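Saturday, April 11, 2026

Draft four of the Dikham book stands at 3,136 words, which would be a healthy short story if it weren't supposed to be a novel. Yesterday it was longer. I spent the morning taking out a wedding, two aunts and a ferry, and the thing reads better without them, so I'm now afraid to look at the rest.

The reading at Grabowska is on Thursday. I've been given twenty minutes between a man who writes about bees and a woman who has won things. The shop has ordered 40 copies of the last book, the one with the lighthouse on the cover and no lighthouse in it. I wrote to Saston about that lighthouse before it came out and got back a very warm email about shelf presence. My mother likes it. She thinks the lighthouse is a symbol.

Tried the opening chapter aloud in the kitchen after lunch. My heroine's name can't be said twice in one sentence by a person with my teeth. Changed her to Ruth. Find and replace then gave me "Ruthless" in a place where it was almost an improvement. 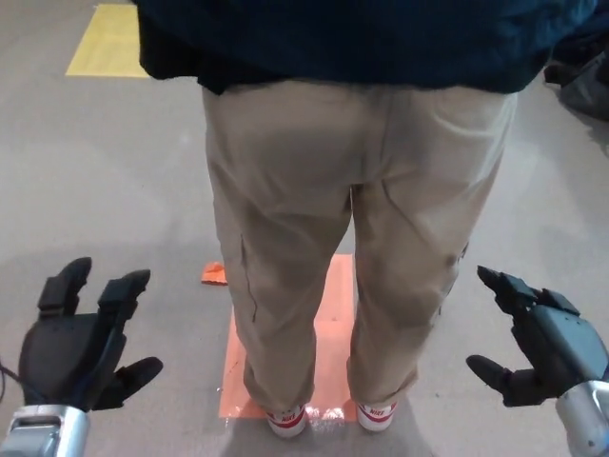
Hendrik Masilela thinks I should skip the opening altogether and read the quarrel on page 80, on the grounds that people will forgive a book anything if somebody in it is shouting. He also thinks Ruth is a terrible name and that I'll have changed it again by Tuesday. I said I wouldn't. I've already got Nell written on the back of an envelope.

Still no word from Torarix about the translation. Remo Bassi has had the sample since December and told me then that he was "halfway in," and the sample is six pages.

Sales statement came too. 146 copies for the half year, four of them mine. I read it standing up, then put it in the drawer with the others.

Need to time the quarrel. Need to find the good pen for signing, or any pen. Ruth or Nell. Put the ferry back?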